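Kanutwood Workshop Notebook
Search this notebook Enter keywords Go
Print this page | E-mail this page
December, entered 4.40 pm by Elfriede Sutter

Wedding stationery and table pieces, Pomton order. Continued from the previous entry.

Place cards. 528 to cut from the cream cotton stock, which allows for the guest list as it stands plus spoils. Guillotine set to 90 mm, back fence checked with the steel rule at both ends. First stack came off 0.5 mm long on the left side. Fence bolt was slack. Tightened, recut, good. Keep stacks under 12 mm or the blade drags the lower sheets and the bottom cards come out tapered.

Scoring: bone folder against the jig works, but the cotton stock cracks on the fold if scored across the grain. Grain runs the short way on this batch. Nour had the first tray turned the wrong way and so did I. Marked all remaining sheets in pencil on the waste edge.

Stamping. Tested three pads on offcuts.
- Dark green pigment: sharp edge, still smudges after 20 minutes. Overnight drying needed.
- Dark green dye: dry in under two minutes, feathers badly on cotton.
- Grey pigment, heat set: sharp, dry at once, slight curl in the card. Curl goes if weighted for an hour.
Going with grey for the cards. Bride's sample was green, so Wiremu is to ask before we run the lot. If the answer is green, we use pigment and need rack space for 400 cards at a time. The present racks will do that if the menus are moved off them first.

Stamp block: the monogram was mounted 2 degrees off square. Not noticeable on one card, very noticeable on a row of them. Removed from block with the warm palette knife, cleaned off the old adhesive, remounted against the square. Printed ten in a line to check. Straight.

Table numbers. Birch rounds, sanded to 180, numerals to be glued on. PVA bled out under the thin strokes of the 4 and the 7 and left a shine on the wood. Switched to the fine-tip bottle and applied to the back of the numeral only, in dots, pressed for 30 seconds. No bleed on the second batch. The shiny ones can be rescued by sanding once fully cured - tried it on one, acceptable from arm's length. Leave the others until tomorrow.

Ribbon. Anahera measured what is left on the reels and it will not cover the chair ties at the length in the McPhee pattern. Either shorten each tie by 60 mm or order another reel. A shortened tie still makes a bow but the tails are mean. I would order. Same dye lot if they have it, otherwise keep the new reel for the top table only, where a shade's difference will look intended.

Seal ends with the hot knife, not the lighter. The lighter leaves a brown bead on the ivory.

Confetti cones. Made up 2 patterns from scrap. The quarter circle is quicker to roll and takes one strip of tape. The square gives a better point at the back but needs tape in two places and wastes less paper. Filled both with dried petals and stood them in the tray. The quarter circle leaks at the tip unless the roll is very tight. Square it is. Ona can roll one in 25 seconds and I take nearly twice that, so she has the cones and I have the glue.

Costs. Materials to date on the Pomton order come to £2,147, including the die that had to be recut. Recut should be charged back to Roder, as the proof we signed had the correct spelling. Their reply is still awaited. Copy of the proof is in the blue folder, second pocket.

To do
Fence bolt: fit a lock washer.
Wiremu: ink colour.
Sand the shiny numbers.
Order ribbon, ask for dye lot.
Move menus off the racks.
New blade for the small trimmer - the present one is lifting fibres on the vellum. Vellum wraps not to be started until it is changed.

Nour's note, added 5.15 pm: vellum tape shows through at every join. Suggest a wax seal or a stitched join. Tried two stitches in grey thread, holds well and lies flat. Needle holes need pricking first, 4 mm apart.

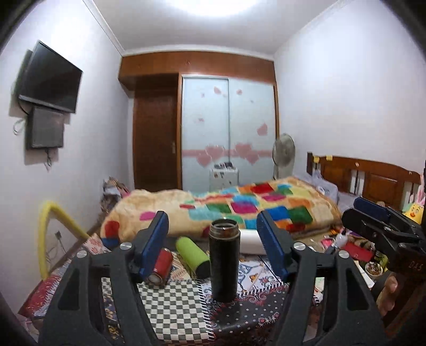 Black bottle, lid off, on the patchwork.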